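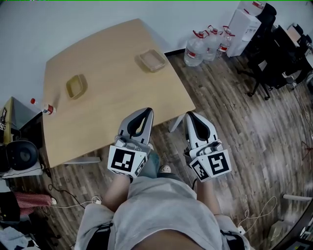 Choix de préhenseurs manuels à marqueurs pour la collecte de démonstrations : quels critères de comparaison retenir ?

Question posée par Saskia Whitcombe le 25/01/2020
Rubrique : Robotique – Préhension et vision

Bonjour,

Notre laboratoire doit arrêter son choix entre deux modèles de préhenseurs tenus à la main, l'Inero et le Truder, en vue d'enregistrer des démonstrations de manipulation à deux mains. Les tâches prévues sont simples : saisir un objet léger, le déposer dans un bac peu profond, puis transférer ce même objet d'un bac à l'autre.

Les deux modèles reposent sur le même principe. Une caméra à très grand angle est fixée sur le corps du préhenseur, et un marqueur carré noir et blanc, solidaire de chaque poignée, permet de retrouver la position relative des deux mains. L'opérateur porte en outre une caméra frontale.

À l'issue d'une première série de 23 essais par modèle, les constatations sont les suivantes :

Inero : 19 essais exploitables. Ouverture des mors régulière, mais poignée jugée lourde par deux opérateurs.
Truder : 10 essais exploitables. Prise en main plus agréable, perte fréquente du marqueur lorsque les poignets pivotent vers l'intérieur.

Je souhaiterais savoir si un tel écart peut être imputé au matériel, ou si notre protocole est en cause. Existe-t-il par ailleurs une grille de comparaison reconnue pour ce type d'équipement ? Le service des achats nous demande un avis motivé.

Avec mes remerciements,
S. Whitcombe

3 réponses

Réponse de Vaughan Gilchrist
Réponse retenue par l'auteur de la question

Madame,

Il n'existe pas, à ma connaissance, de grille reconnue. Les chiffres que vous communiquez ne permettent pas encore de conclure, pour une raison de méthode : vous ne précisez pas si les mêmes opérateurs ont utilisé les deux modèles, ni dans quel ordre. Un opérateur qui commence par le Truder et termine par l'Inero aura acquis entre-temps l'habitude de garder les marqueurs tournés vers les caméras. Je vous recommande d'alterner les modèles à chaque essai.

Il convient ensuite de séparer trois causes de rejet que l'on confond souvent sous le terme « essai inexploitable » : la perte du marqueur, l'échec de la localisation de la caméra et l'erreur de manipulation proprement dite. Seule la première dépend directement de la géométrie de la poignée. La deuxième tient en grande partie à la pièce. Un plafond clair et des murs nus offrent peu de points d'appui à l'algorithme, et les luminaires saturent facilement l'image d'un objectif à très grand angle.
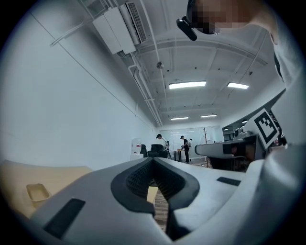

Champ de vision et visibilité du marqueur

Lorsque les deux préhenseurs sont rapprochés, le marqueur de l'un peut se présenter au bord du champ de l'autre, en position inclinée. C'est dans cette zone que la distorsion est la plus forte et que la détection devient incertaine. Sur votre modèle Truder, vérifiez donc en premier lieu l'étalonnage des bords de l'image, qui est fréquemment négligé au profit du centre.

Je procéderais comme suit :

1. Refaire l'étalonnage de chaque caméra en couvrant l'ensemble du cercle image.
2. Fixer l'exposition manuellement, éclairage de la salle allumé.
3. Enregistrer 6 essais de contrôle par modèle, sans objet, en faisant pivoter lentement les deux poignets.
4. Relever, pour chaque essai, la proportion d'images dans lesquelles le marqueur opposé est détecté.

Si l'écart subsiste après ces opérations, il pourra raisonnablement être attribué au support du marqueur. Un cube imprimé sur plusieurs faces supporte généralement mieux la rotation du poignet qu'une plaque unique – point à faire figurer dans votre avis aux achats.

V. Gilchrist

Réponse de Digby Quinlan

Nous utilisons l'Inero à Fornport depuis le mois de novembre et nous en sommes satisfaits. Le poids se fait sentir en fin de séance. Je ne connais pas le Truder. Avez-vous envisagé le modèle de chez Stubbs ?

Commentaire de Saskia Whitcombe : Le modèle Stubbs a été écarté, sa caméra n'étant pas démontable.

Réponse de Jolene McPhee

Je souscris à la réponse de M. Gilchrist, sous une réserve. L'alternance à chaque essai impose de changer de matériel sans cesse, et les opérateurs finissent par se tromper de fichier d'étalonnage. Une alternance par petites séries donne des résultats comparables avec moins d'erreurs de saisie. Pensez également à consigner l'usure du revêtement intérieur des mors : un revêtement lissé modifie la prise sur les objets en plastique, et l'on accuse alors à tort la mécanique.

Commentaire de Saskia Whitcombe : Je vous remercie l'un et l'autre. Après vérification, les opérateurs n'étaient pas les mêmes pour les deux séries. Les essais seront repris selon le protocole indiqué, par séries alternées.

Commentaire de Marama Partington (modération) : Les questions relatives au prix des équipements sont à déposer dans la rubrique Achats et fournisseurs.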